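Open Day at the Plurnunden Center: Photo Gallery

On October 24, 2021, the Plurnunden Center opened its doors to the public for a day of demonstrations in household robotics. The program was organized jointly with Brondo and welcomed 300 visitors, among them students from 17 area schools. Staff from the Drarnix project presented their work on everyday chores in kitchens, hallways and bathrooms.

Demonstrations ran for 40 minutes each and were repeated through the afternoon. Visitors were invited to ask questions at any point, and many stayed for a second session.

Household tasks: work at a bathroom sink with a pair of hand-held grippers. Each gripper carries a cube printed with black-and-white markers.

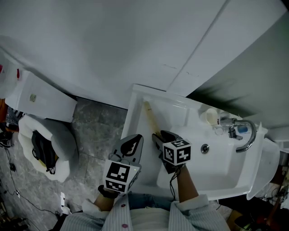 Morning talks covered the Ryu software, which the Center has used in its teaching since July. A printed summary was offered to all guests at the front desk — additional copies may be requested from the Center's office.

The day closed with a tour of the workshop, led in groups of 8. The Center thanks Brondo for its support and the Drarnix staff for their time. Schools wishing to arrange a separate visit are asked to write to the education office, stating the size of the group and the grade level of the students.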